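A day at the Kallari open house
Posted 26/02/2025

I have wanted to get inside the old Kuster works ever since I moved to this side of the river, so when Kallari announced an open day there I had my name on the list before breakfast. Kallari is the group fixing up the building, and they opened 3 floors of it to anyone with sturdy shoes. I stayed until they started turning off lights!

Getting there

Take bus 16 from the station and stay on until Pliltatton Lane, then walk downhill toward the water. The main gate is chained, so go left to the small door by the loading dock. There is a coat rack, a sign-in sheet and very good coffee (get some before you start, the stairs are steep). The tour groups are small and you can hear the guide, even in the big halls. 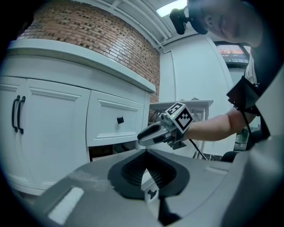
The casting hall

Oh, this room. Kuster made bathroom and kitchen taps here for decades, and the roof is all sawtooth windows, so the light pours in even on a gray morning. The sand pits are still in the floor, covered with thick glass you can walk on. Our guide passed a rough casting down the line, heavy as a brick, then a finished one from the same mold, and I could have stood there comparing them for an hour. On the wall by the stairs is order number 1604, framed, for a hotel that wanted 193 taps in time for a June opening. The handwriting gets more and more hurried toward the bottom of the page.

The upper floors

Upstairs is where the showrooms were, and where Kallari is putting its new studios and a few live-in units. You go from bare beams to plaster dust to fresh paint in the space of one corridor, which I loved. They have kept a lot of the brick showing.

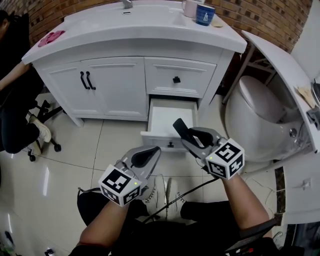 The old pattern store is along the same corridor, and it was my favorite part of the day. Shelf after shelf of wooden shapes, every one with a number inked on the end, some still dusty with chalk. Kotix, the workshop that does the repairs, had a bench set up and let us try sanding a damaged pattern by hand. Mine came out lopsided but I had a great time, and the kids next to me did far better.
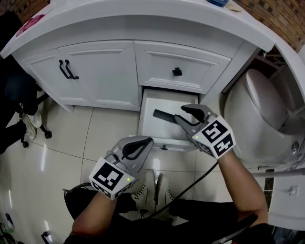 If you go

Wear layers, the casting hall is chilly. Bring cash for the book table, where I picked up a reprint of the Kuster catalog with every tap drawn in ink (the swan-neck ones are gorgeous). The elevator only reaches the second floor, so ask at the door if you need help with the last flight. Leave time for the river path afterward, as it runs right under the back windows and you get a fine view of the chimney.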